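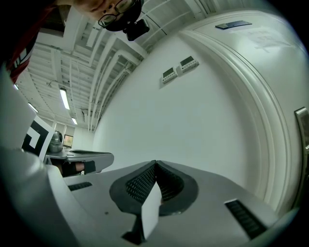 Section 2: Setting Up Your Brivine Countertop Dehydrator

Welcome back! If you have already unpacked everything and checked it against the parts list in Section 1, you are ready for the fun part. Set aside a quiet half hour, and please read all the steps through once before you plug anything in.

1. Choose a level spot with a few inches of open space behind the unit. The back vent pushes out a good deal of warm air, and it needs somewhere to go.

2. Wash the trays in warm, soapy water and dry them well. They are not dishwasher safe, even on the top rack – the high heat will bend the corners and they will never slide in nicely again.

3. Slide the drip tray in first, with the lip facing you, then add the drying trays from the bottom up. You should feel a small click as each one seats.

4. Plug the cord straight into a wall outlet.

CAUTION: Do not use an extension cord or a power strip with this appliance.

5. Run the unit empty for 2 hours on the lowest setting. You may notice a faint smell during this first run, and it should fade as you go. Open a window if it bothers you.

6. Let everything cool, then wipe the inside with a soft, damp cloth.

Note: The tray space is fine for nearly 80 apple slices if you cut them thin and keep them from touching. Thicker slices are perfectly all right, but they do take longer, so be patient with them and swap the top and bottom trays halfway through.

If the fan does not start, press the door firmly until it latches and try again. Still nothing? Unplug the unit and turn to Section 5 before calling us.

Text by Janaína Brandão, Rovau Kitchen Guides
Updated November 15, 2019

Filed under: Small Appliances, Setup & First Use
2 comments | 2 shares

Related guides
Drying Herbs at Home
Cleaning the Brivine Fan Cover
Bragança Pear Chips
Morkow Jar Sealer: Getting Started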